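厨房里录示教数据的一些小窍门:从沥水架开始

家里或者工作间里摆一张桌子,放上几样餐具,教机械臂把杯子盘子收进沥水架,这大概是很多人录的第一套任务。我自己也是这么开始的,到现在前前后后录了443条,删掉的不在里头。下面这些都是一边录一边记在冰箱门上的小纸条,纸条越贴越多,冰箱都快关不严了,干脆整理出来,给同样在厨房里折腾的朋友们参考。写得有点啰嗦,您挑用得上的看就好。

布置台面

先说桌子。高度比型号要紧得多,站着录和坐着录完全是两回事。我喜欢让台面比手肘低一点点,这样手里握着示教手柄,一个上午下来肩膀不会发僵。桌腿要垫平,用对折的纸板就行,垫好之后拿手掌按四个角,哪个角会晃一按就知道。

沥水架底下最好不要直接铺光滑的塑料布,手指一碰架子就跟着跑,前半条录得好好的,后半条位置全变了。剪几小块防滑垫(就是垫抽屉的那种,便宜得很)塞在架子四角底下,别露出边来。想换位置的时候连垫子一起挪。

背后立一块大纸板,是我最推荐的一招。厨房里杂七杂八的东西太多了,调料瓶今天在左边明天在右边,窗帘一会儿拉上一会儿拉开,这些全会进画面。搬家剩下的纸箱拆开就能用,有折痕不要紧,立得稳才要紧。下边用两本厚书夹住,或者用长尾夹夹在桌沿上。胶带上尽量别留翘起来的角,风扇一吹会动。

至于背景要不要换,各家做法不同。我的习惯是开头一批全用同一块纸板,先看看模型学不学得会,等它稳当了,再慢慢掺一些没有纸板的、换了桌布的进去。一上来就什么都变,出了问题您根本不知道该怪谁。

灯光

窗边的自然光好看,可是下午三点和五点录出来简直像两个厨房。要是只能在窗边录,就把时间记下来,分几天在不同的钟点各录一些,别全挤在一个下午。夜里录的话,头顶灯之外再添一盏台灯,灯头朝墙打,让光反射回来,白瓷的东西就不容易糊成一片亮。

浅色的盘子和杯子叠在一起时边缘很难分清,这一点我吃过不少苦头。后来学乖了,底下垫一块颜色鲜亮的托盘或者垫布,蓝的绿的都好,轮廓一下子就出来了。半透明的塑料盒子也是一样的道理,背后衬深一点的颜色,看得见边,手指才知道往哪儿去。

手腕上的小相机

镜头擦一擦!真的,每天开工第一件事就是擦镜头。厨房里油气重,隔一夜就有一层薄薄的雾。眼镜布最好,厨房纸会掉毛。

装相机的时候,让两根手指的指尖都能在画面里露一点,太多了挡东西,太少了模型看不出手指和杯沿差多远。装好之后拍一张存着,每天开录之前对一下角度,螺丝松了一点点,肉眼看不出来,画面里却歪了一大截。我的支架是Reinholz的老款,夹口容易滑,在里面垫一圈自行车内胎剪下来的胶皮就好了。

线要顺着小臂走,每隔一掌宽绑一道魔术贴,关节的地方留出一个松松的弯。绷得太紧,转到头的时候会扯;留得太长,会扫倒筷子。

手指上的橡胶皮

带纹路的橡胶皮抓瓷器最稳,但沾了水和洗洁精就滑。录一阵子停下来,用拧干的湿布抹一遍,再用干布抹一遍。不要用酒精天天擦,橡胶会变硬,纹路摸起来发亮的时候就该换了。换皮之后先抓空杯子练几下,手感会和旧的不一样,这几下就不要存了。

餐具怎么挑

刚开始别拿您最心爱的那套。我用的是旧货摊上配不成套的杯碟,磕了也不心疼。杯子先选直筒的、没有把手的,抓哪一面都一样;带把手的留到后面,到时候把手朝东朝西都得录到。盘子最好先让它稍微架高一些,平贴在桌面上的盘子,手指插不进去,录十条有八条是在抠桌子。

筷子单独说几句。筷子细,又爱滚,方头的比圆头的好伺候。一双并排放着的时候,想好了您是要一次抓一双还是一根一根来,定下来就从头到尾照着做。我前面有16条是两种做法混着的,结果模型走到筷子跟前就犹犹豫豫,手指张开又合上,看得人心急。最后那16条全部重录,重录之后就利索了。

沥水架也有讲究。立柱密的架子适合插盘子,盘子进去的角度要对准空当,慢一点,宁可在上方停一停看准了再往下送。杯子要倒扣的话,先把手腕转好,转稳了再靠近架子,别一边转一边往柱子中间钻。架子壁上有孔的那种,小心手指尖勾进去,退出来的时候一定先往上抬,再往旁边走。

每一条怎么录

开始的姿势要固定,结束的姿势也要固定。我在桌沿上贴了一小条美纹纸,手臂回到这里才算完。开录之后心里默数两下再动,结束以后也默数两下再停,这样剪头去尾都宽裕。

动作要匀。很多人(包括我)平时洗碗收碗都是风风火火的,录示教的时候得把自己想成在给第一次来家里做客的孩子演示,不紧不慢,每一步都看得清。但也别慢成慢动作,停停顿顿的,模型会把停顿也一并学去。

失手了怎么办?分两种。杯子没抓稳,滑了一下,您又重新抓起来放好了,这样的留着,单独放一个文件夹,这是很宝贵的补救动作。要是杯子倒了、滚下桌了,或者您中途伸手进去扶了一把,那就删掉,别舍不得。

物件的位置每录几条就动一动。懒人办法是掷骰子:掷到几,就把杯子放到几号格子里,格子用铅笔淡淡地画在桌布反面,透过来隐约看得见就够了。人自己“随便摆”其实一点也不随便,我翻看早先的记录,杯子几乎都在左手边。

偶尔放一两件用不着的东西在旁边,比如一个空保鲜盒,一把长柄勺。真正过日子的厨房总是有多余的东西的,让它早点习惯比较好。

记录和命名

录完当场写标签,千万别想着晚饭后再补。晚饭后您只会想坐下。我用的是Zillell的表格模板,删掉了大半栏目,只留任务、物件、起始位置、成败和备注这几项。备注里什么都可以写,“灯闪了一下”“邻居装修,桌子在抖”,过几个月回头看,常常就是这几个字救了您。

任务的说法要统一。“把杯子放进沥水架”和“将白杯置于架上”,您看着一样,混在一起就乱了。先想好一句话,再想好两三种别的说法,写在纸条上照着抄。

硬盘要备份,备份的那块别放在水槽边上。这话听着像废话,我的第一块备份盘就放在水槽边上。

录多少才够

常有人问这个。只收一个杯子进架子,我录到221条的时候看着就像样了,再加盘子和筷子,又得往上添。Birkberg那边的读者来信说他们打算一口气录大约1,000条再开始训练,我倒是劝大家别攒那么多,先拿一小批训一次,看看它在哪儿卡住,再专门去补那一段。多半卡在靠近架子的最后几厘米,那就多录这几厘米,从不同的方向进去。

一次录多久?我自己的上限是一壶茶的工夫。茶喝完了就起来走走,活动活动手腕,看看窗外。手累的时候录出来的动作会往下坠,自己察觉不到,模型可全记住了。

收工

手臂先回原位再断电,别图快直接拔。橡胶皮抹干净,相机盖上盖子,没有盖子就套一只洗干净的旧袜子。杯盘碗筷真的洗一遍,纸板靠墙收好,别压在重东西下面,折了新印子第二天背景又不一样。桌上的防滑垫可以不动,明天接着用。

要是用的是Fadel的夹爪,收工时让手指微微张开着过夜,合紧了放,两片橡胶会粘在一起,早上一分开就撕掉一小块皮。我撕过两回,换皮的钱够买好几个杯子了。

四月份我打算把碗也加进来,深的浅的都试试,到时候再把新攒的纸条抄给大家。

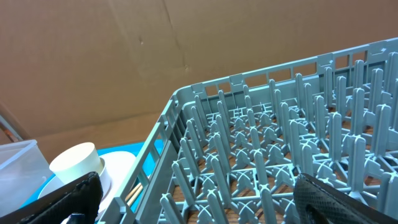 手腕相机看到的沥水架,左边是白杯子和盘子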